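Vultora Planner Guide
Section 5: Teaching a two-arm pick from a crowded table 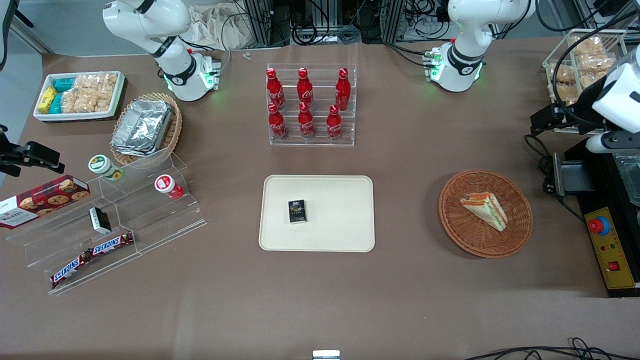

Before you start

Load the Plumthorpe scene profile and make sure both arms show as online in the planner. Keep one hand near the emergency stop any time you run a new plan.

1. Open Perception and click Capture. Give the point cloud a few seconds to fill in. Clear plastic racks and shelves come out patchy, so turn on Glass Fill.

2. Check the labels. Bottles in tidy rows usually separate on the first try, and it's a joy to watch! Wrapped bars that lie at odd angles may merge – use Split to pull them apart.

3. Draw the shared zone over the tray in the middle. Only one arm may hold this zone at a time.

4. Pick an item, choose Left or Right, and press Preview. The planner tests up to 1,752 paths and draws the best one in blue.

5. Happy with it? Set speed to Slow and press Run.

Note: Foil reflects a lot of light. If error 836 comes up, lower the exposure and capture again.

Caution: Never edit the shared zone while an arm is moving. Press Pause first, then wait for the Idle message.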